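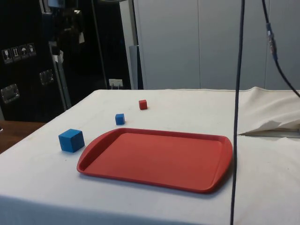 Friction is the grip between two things that touch. Everything has some. Your shoe on the floor, your bum on the chair, a pencil in your fingers. Without it you'd slide off your seat and your dinner would slide off your fork. Think of a plastic tray, like the red one lying on that white cloth. It's got a raised lip going all the way round, and that is handy, as a cup on smooth plastic will slide if you tip it even a bit. The lip stops it going over the side. Friction wasn't strong enough on its own, so the edge does the rest.

Why do things grip at all?

Look at your desk. Smooth? Nope. If you could shrink down smaller than a speck of dust you'd see hills and valleys all over it. Same with the bottom of your book. Put the book on the desk and the tiny hills press on each other and catch. Some of them even stick together a little. To slide the book you have to drag all those bumps past each other. That takes a push.

Heavier book, harder push. More weight squashing the bumps together.

Warm hands

Rub your palms together fast. Faster. Feel that? Friction turns movement into heat. Same thing happens to bike brakes on a long hill, and to your knees if you slide across a carpet (ouch). Striking a match works this way too – the rubbing makes enough heat to start the flame. Leave that one to the grown ups.

Try it: the slope test

You need:
a big book or a tray
a ruler
a rubber, a coin, an ice cube and a wooden block

Put the rubber at one end. Lift that end slowly. Really slowly, no jerking. Stop when it starts to slide and get a friend to measure how high the end is off the table. Write it down. Now do the coin, then the block. Ice cube last because it makes everything wet and then your results go funny.

Do each one 3 times. You won't get the same number every time, thats normal. Ritu Bhatt in Year 5 sent us her results and her rubber got up to 142 mm before it moved. The coin only managed 75 mm. Can you beat her rubber? Try a tea towel on the slope and see what changes.

Good friction, bad friction

Sometimes we want more. Football boots have studs. Tyres have a pattern cut in them so rain can squeeze out of the way and the rubber can touch the road. Gymnasts put chalk on their hands, to soak up the sweat.

Sometimes we want less. A squeaky hinge gets a drop of oil. The oil sits between the bumps and keeps them apart. Playground slides are polished. Skaters glide because ice has a very thin slippery layer on top, a bit like water – scientists argued over why for more than 150 years!

And wheels? Clever. A wheel rolls along so it doesn't have to scrape. Try dragging a heavy box, then put some round pencils under it and push agian. Much easier.

Does air have friction?

Yep, sort of. It's called drag, or air resistance. Stick your hand up when you're zooming downhill on a scooter... no, don't, keep both hands on. Run with a big sheet of cardboard held out in front of you instead. Feel it push back? Water does it as well, only more, and that's why fish are such a smooth shape.

Words to know

Friction: the force that slows things down when they rub.
Surface: the outside of something, the bit you can touch.
Drag: the push of air or water against something moving.

Next time: magnets. Bring a paperclip.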